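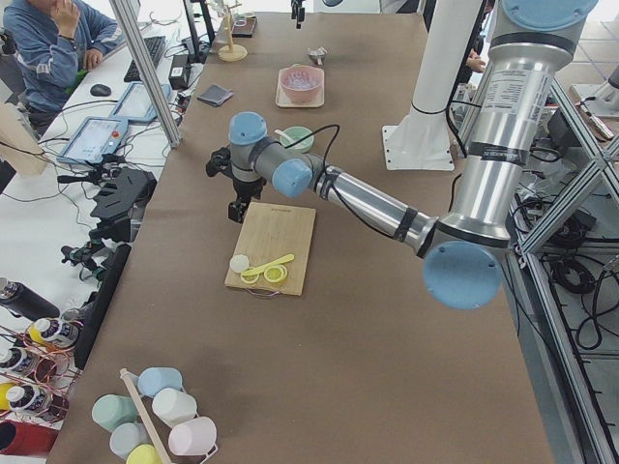

Photo: Masanobu Kobori

Okay, lemonade station thread. A few of you asked how I lay out the table for the summer get-together in July, so I'm typing this up while I still remember what I decided. It's long, sorry!

1/ First thing down is always brown paper, the whole length of the table. Lemon juice gets everywhere and I'm done scrubbing. When the party's over you roll it up and it goes out with the trash.

2/ Cutting board next, close to the front. I like the bamboo one with the little cord loop because I can hang it on a hook later. Lemon slices live on the board, and so does the yellow measuring spoon. Yes, I know, yellow on yellow. I've picked up the spoon thinking it was fruit more than once.

3/ Katsuhiko Yokoyama wants the sugar in a jar with a lid. I say a bowl with a spoon in it, pale green in my case, and people can help themselves. We've been having this argument for two summers (he's bringing his jar anyway).

4/ Mug tree goes at the front with the mugs on it. Put it at the back and somebody's sleeve will catch it, guaranteed. Ask me about the Maruyama picnic. Or don't.

5/ Ice. This is where I get picky, so bear with me.
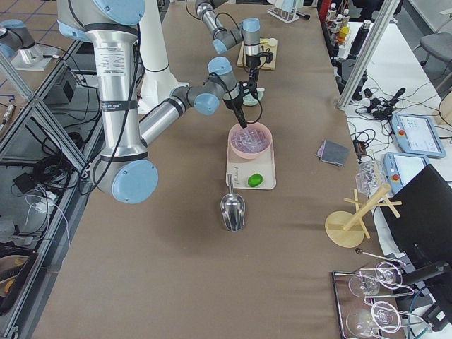

Pink bowl on the tray, scoop out front.

6/ The ice bowl sits on a tray, always. I went with the cream one with the rounded corners, big enough to catch whatever people drop. Clear cubes in a pink bowl look SO good, by the way – I was going to use the plain white one and I'm glad I got talked out of it.

7/ Metal scoop, not tongs. I will not be taking questions. Okay, one question: where does it go? On the table right in front of the tray, where you see it before you see the ice. If it's behind the bowl, people use their hands.

8/ Small dishes are for seeds and squeezed-out bits. One teal one toward the back is plenty for us. At the Cusa street fair they had one at every seat and spent the whole evening emptying them.

9/ Folded cloth within reach. Dark gray hides everything. Fold it before people come and refold it whenever you walk past, it makes the whole table look like you're on top of things.

10/ Amounts, for those who asked! We're 13 people this time. I'm buying 80 cups so I don't have to wash any if the mugs run out, and last year we went through around 243 ice cubes (my nephew kept a tally on the fridge, I can't vouch for his math).

11/ Still undecided: mint on the table or mint in the pitcher? Masanobu says pitcher. I'm leaning table, in a glass of water, so the mint haters can skip it. Tell me what you do.

12/ Will post the syrup recipe tomorrow if I can find the card I wrote it on. It's in a drawer. One of the drawers.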